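The salt roads of Plimia: new photographs at Rovent

Newsletter, 19 Jul 2025

Dear readers,

This summer the gallery at Rovent shows a series of photographs made along the old salt roads of the Plimia plain. The series is called Randodari, after the village where most of these roads begin, and it is the first time that all the prints can be seen together. 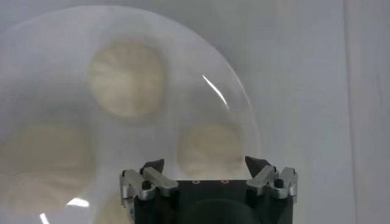 The photographer, who signs only with the family name Bhatt, came to Randodari for the first time to make a commission on bridges. The commission was finished in two weeks. Bhatt stayed until the rains and then went back every dry season for seven years. From this long work there are 176 negatives which the artist considers good, and 80 of them have been printed for the exhibition. All are in black and white, and all were made with the same wooden field camera and one lens.

When I went through the rooms for the first time, I must say that I was a little disappointed. I had expected more salt. In the first room there is almost none of it. There are ditches, low walls, a row of posts which leads to nothing, the back side of a pumping station. The horizon is placed very high in nearly every print, so the sky becomes a thin strip and the ground fills the rest. It took me some time to understand that the ground is what we are asked to read. The wheels of the carts pressed the roads into the clay over many generations, and where the clay is pressed the plants grow differently. In the prints this difference is sometimes only a slightly darker grey. You have to stand close, and then step back, and on the second look the road is there.

Bhatt writes in the small booklet of the exhibition: "I was waiting for the light to become low enough. At noon there is no road at all. In the evening there are four or five of them, one on top of the other." I find this a good description of the pictures in the second room, which I like the most. They were all made in the last hour of the day, from the roof of a lorry, and the shadows in the ruts are very long and thin. One of these prints, with the title Road to the Weighing House, is hung alone on the end wall, and I think this was the right decision.

The prints are smaller than we are used to now. The largest is not much wider than an open newspaper. Landscape photography has become very big in the last years, and often I have the feeling that the size does the work which the picture should do. In front of these prints I had to take off my glasses and come near, as with a letter. There is a tradition for this, of course. The survey photographers of the nineteenth century also made contact prints which could be held in the hand, and the artist has studied them carefully. But the surveyors wanted to show land that could be used, and Bhatt is looking at land after the use is over. The last salt was carried from Randodari before the artist was born.

There is one thing which I would have done differently. The third room contains portraits of people who still live in the village, and they are good portraits, quiet and a bit stiff. Still, after two rooms without any person they come as a surprise, and the hanging does not help the visitor to connect the faces with the roads. The captions give only the year. I would have liked to know who had driven the carts, or whose father had. The booklet answers this for a few of them, so please take one at the entrance before you start.

The paper of the prints also deserves a word. It is a warm, matt paper that the artist coats by hand, and the blacks are never completely black. In some prints made in May, when the plain is full of dust, the far distance simply goes over into the colour of the paper – there is no line where the land stops. Under the lamps of the third room this is hard to see. In the first room, which has windows to the north, it is beautiful, and I recommend a visit in the morning.

The exhibition stays open until the end of the summer. Entrance is free for members of Rovent, and the booklet is included. A talk with the artist is being prepared, and the date will be in our next newsletter.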